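**Mevlow motion planner, two-arm licence – review after 7 weeks**
8/13/24

Short version: good planner, ordinary perception, awful logging. Would buy again. Long version for anyone weighing it up against Brema, which I ran before this.

Install was painless. One config file, point it at both arms, load the bench model, done before lunch. The docs are written by someone who's used the thing, which I can't say for Brema's. Calibration wizard is fine but it doesn't save partway, so if you bump the mouse and close the window you start agian. Did that twice.

What I bought it for is close work. Two grippers in the same bit of air, both holding something, neither allowed to stop dead every time the other one moves. Brema treats each arm as an obstacle for the other and pads everything, so you get this polite standoff at the middle of the bench. Mevlow plans both together. You set a clearance per link pair – I'm at 5 mm on the fingers, a lot more at the elbows – and it'll go right in. Replans in under 200 ms on my box. Colour me impressed.

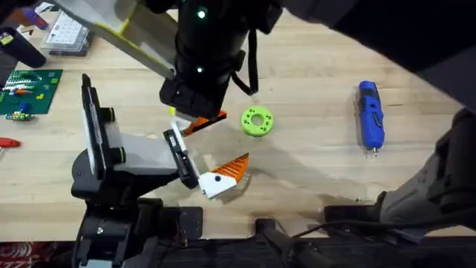
*Both grippers in close over the bench, orange parts, green ring left out on the wood.*

Held parts are the clever bit. Once you tell it a gripper has hold of something, the part joins the collision model and travels with the arm. Odd shapes OK, ridges and points included. You have to give it the mesh yourself, though, and if the grasp is off by a bit the model is off by the same bit. There's a re-fit button. Use it.

Perception add-on: hmm. Bright stuff it finds no worries. Dark parts under an arm's shadow, it drops out or puts the box in the wrong spot. Faustino Ponce on the Ibarra forum posted a fix for the exposure settings and that got me most of the way. Should be the default.

Logging. Where do I start. One giant text file, both arms mixed together, timestamps in 2 different formats. I ended up piping it into Stitside just to see which arm had faulted. The support people say a new log viewer is coming in November. Will believe it when I see it.

Other gripes, quick:

- no undo in the waypoint editor
- speed slider is a percentage of something, docs don't say what
- simulator and live view look near identical, please change the background colour
- licence check wants internet at every start

Still keeping it. If you run one arm, don't bother, the cheap planners are fine. Two arms sharing a bench – yes, get it, and budget a day for sorting out the logs.

4 out of 5. Would be higher if they fixed teh log file.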